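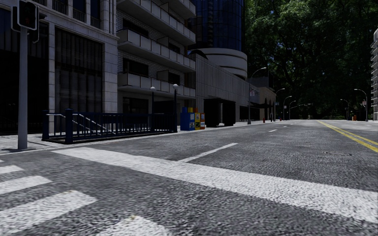 Do I need to know how to program to help with the Evov build?

Most of the work needs patience and a free evening, and we will happily teach you the rest at the bench.

Home Workshop Projects Join In Calendar Contact

Posted in June by the Clukia build group
44 shares 4 comments

Evov is a small sidewalk rover that we are building in the back room of the Clukia shared workshop in Undstead, and we would love some more hands (and more heads!) for the next stretch of it. The idea is a low, slow, friendly machine that can carry a bag of groceries home next to you. We have been at it since the winter, and so far it has a chassis, a set of wheels we are finally happy with, and a box of wiring that we keep promising to label.

Right now the driving half of the project lives on a computer. We send a make-believe Evov down make-believe city streets and let it practice there, and each practice trip gets saved as a run. We have 1,540 of those saved, and they need people to sit down with them, play them back, and write in plain words what the rover ought to have noticed along the way — a curb, a crosswalk, a lamp post, a change in the paving. If you have ever pushed a stroller or a shopping cart across town, you already know a great deal of what we are trying to teach it.
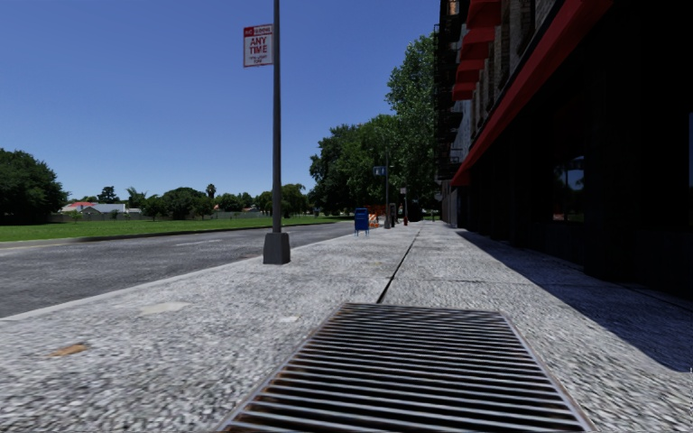

Evov's practice sidewalk in the simulator, with the storm grate and the "Any Time" sign.

We are hoping to find four people for this round. You would come in on Wednesday evenings at 6:30, share a table and a pot of coffee, and work through 200 runs between you before the end of the season. On evenings when your eyes get tired of the screen, there is always something to do with a screwdriver. The front bumper wants redesigning, the battery tray rattles, and we still have to settle where the sensors from Lim will be mounted, a subject on which everybody at the bench has strong feelings.

You don't have to own any tools or bring a laptop. We ask that you be comfortable reading and writing short notes, that you come to most of the sessions, and that you speak up when something in our instructions makes no sense to you, which does happen. Beginners are very welcome, and so are people coming back to tinkering after years away. Teenagers can join with a parent along. There is no pay, I'm sorry to say, but the bench time is free for as long as you are on the project, and there is usually soup.

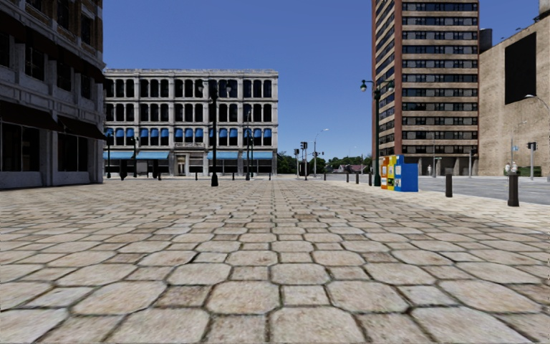 One of our longtime members says the notes are the part she'd keep if she had to give up everything else, and that after a month of writing them she caught herself studying every curb on the walk to the bus.

If this sounds like your kind of evening, drop by the workshop and ask for the Evov table, or leave us a note through the Contact page. Tell us a little about yourself, what you like to make or fix, and whether you would rather start with the runs or with the rattling battery tray.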